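グレヴァム撮影所の一般公開日に行ってきた

月曜に有休を取って映画の撮影所を見に行く、と職場で言ったら、上司に「映画のほうは見ないのか」と聞かれた。見ている。「フリマーノ」シリーズは全部見ている。4作目まで見て、4作目に文句を言いながらもう一度見に行った。そういう人間が月曜の朝8時にグレルクトン駅のバス乗り場に集まっていた。

グレヴァム（Grevham）撮影所は、普段は見学を受け付けていない。今回は4作目の公開が一段落し、次の撮影が始まる前のすき間に門を開けるということで、抽選だった。私の整理番号は917番。そんなに人がいるのかと思って怯えていたら、番号は申込順で、当選者はずっと少なかったらしい。バスの席は半分ほど空いていて、前の列の二人組はもう脚本の悪口を始めていた。

グレルクトン（Grerkton）から撮影所までは、畑と倉庫と、また畑である。公式の案内には「映画の世界への旅は車窓から始まります」とあった。車窓には給油所が二軒あった。

門で首から下げる札をもらい、最初に連れていかれたのは屋外セットの港町だった。1作目で主人公が船を盗む、あの桟橋だ。水はない。もともと水はなくて、全部あとから足したのだそうで、私は十数年のあいだ、あの夜の海の暗さについてずいぶん熱く語ってきた。桟橋の先まで歩いていいと言われたので歩いた。砂利があった。 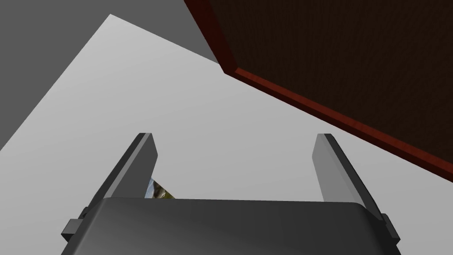

指を開いたグリッパー。CG画像。

港町の建物は表側しかない。知識としては知っていたが、裏に回ると角材がむき出しで支えていて、酒場「チャンビ（Chambi）」の二階の窓など、梯子がないとそもそも届かない。3作目で主人公がここから身を乗り出して名台詞を叫ぶわけだが、あの裏で役者は梯子に立っていたことになる。そう思って帰宅後に見返したら、たしかに少し腰が引けていた。

チャンビの一階だけは内装が残されていて、この日は食堂として営業していた。劇中で誰もが飲んでいる緑の酒を模した飲み物が出る。味はメロンソーダに生姜を入れたもので、劇中の人々があれを飲むたびに顔をしかめる理由がわかった。隣のテーブルでは、4作目の酒場の場面で椅子の向きが1作目と逆だったという話を延々としていた。逆だったのは私も気づいていたので、うなずきながら食べた。豆の煮込みはちゃんとおいしい。量は少ない。

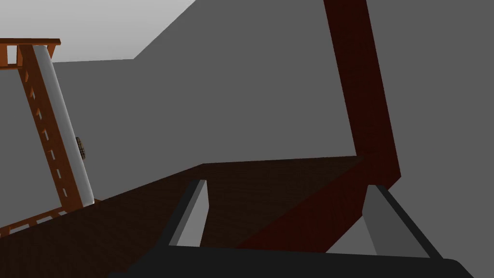

濃い茶色の木の天板とグリッパー。

午後は屋内のスタジオ。班ごとに時間がずれていて、うちの班は待たされた。案内の人が間をもたせるために質問を受け付けると言い、最初に手が挙がった質問は「なぜ4作目で船長の過去を描いたのですか」だった。案内の人は施設管理の部署だそうで、トイレと非常口についてなら何でも答えられるとのことだった。二つ目の質問は「船長の過去についてですが」で始まった。

私自身は、船長の過去は要らなかった派である。あの人は黙って椅子に座っているからよかったので、子供のころに犬を飼っていたという情報は一生知りたくなかった。ただ、スタジオに入って例の船長室を見ると、やはり黙ってしまう。思ったより狭い。椅子は低い。ロープの向こうにあって座れない。船長の椅子に座りたくて来た大人が列になって、順番に椅子を眺め、順番に小さく息を吐いて次へ進む。
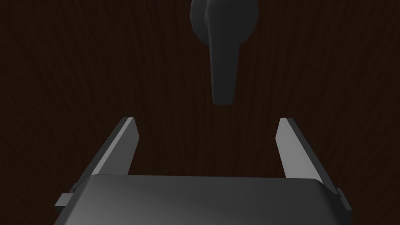

濃い色の木目とレバーハンドル。

船長室の隣は衣装の展示で、ここがいちばん混んでいた。解説の札によると、反乱軍の外套は4作を通じて同じ型紙から作っているという。そのわりに4作目だけ丈が短い。札には書いていない。同じ班の誰かが「丈」とだけつぶやき、何人かが深くうなずいた。知らない人ばかりの集まりで、あれほど心が通った瞬間はちょっと記憶にない。

衣装の次は編集についての上映コーナーで、パイプ椅子に座って短いメイキング映像を見るはずが、77分を超えた。2作目の決闘の場面が完成するまでを追ったもので、ほぼ全部が照明の話である。途中で席を立つ人もいたが、私は最後まで見た。パイプ椅子で。内容は本当によく、決闘の最後に差し込むあの光が、何度も撮り直したうえで最初のテイクに戻ったと聞いて、少し泣きそうになった。腰も痛かった。

小道具の倉庫は時間切れで駆け足になった。棚の番号と品名を書いた紙だけ見て歩いたようなもので、「通信機（壊れている）」「通信機（壊れているように見える）」が別の棚なのには感心した。撮影は可だが三脚は不可、と入口に書いてあるのに三脚を持ち込んで没収された人がいて、その人の三脚は「三脚（お客様）」という札を付けられ、出口の机に置かれていた。
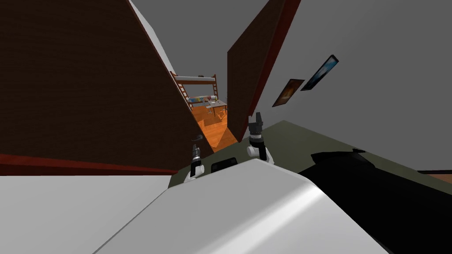

白い本体と二つのグリッパー。

売店は出口の手前にあり、通らずには帰れない。買ったのは酒場の緑のコースター2枚。外套の複製も売っていたが、丈が4作目の丈だったので見送った。レジの前で、朝のバスでさんざん脚本をけなしていた二人組が4作目の台本の複製を一冊ずつ抱えているのを見た。目が合ったので会釈した。私もコースターの柄が4作目のものであることには、家で袋を開けてから気づいた。

帰りのバスは行きより静かだった。アンケートが配られ、「本日の見学で作品への愛着は増しましたか」という欄があり、「増した」「やや増した」「変わらない」から選ぶ。減ったという選択肢はない。「やや増した」に丸を付けて、余白に外套の丈のことを書いた。字が小さくなった。

これから行く人への覚え書き

・屋外セットは風が強い。桟橋の先がとくに寒い。
・チャンビの食堂は昼の早い時間に入ること。豆の煮込みはなくなると代わりがパンだけになる。
・上映コーナーの椅子は最後列の左端だけ座布団が付いていた。
・船長の過去についての質問は、受付の時点で断られるようになるかもしれない。
・バスはグレルクトン駅の北口発。案内図には南口と書いてあるが北口である。

次の一般公開は2月の後半に一日だけあるそうで、申し込みはもう締め切られている。5作目の話は所内のどこにも掲示がなかった。案内の人に聞いたら、非常口の場所を教えてくれた。

（2022年1月31日訪問）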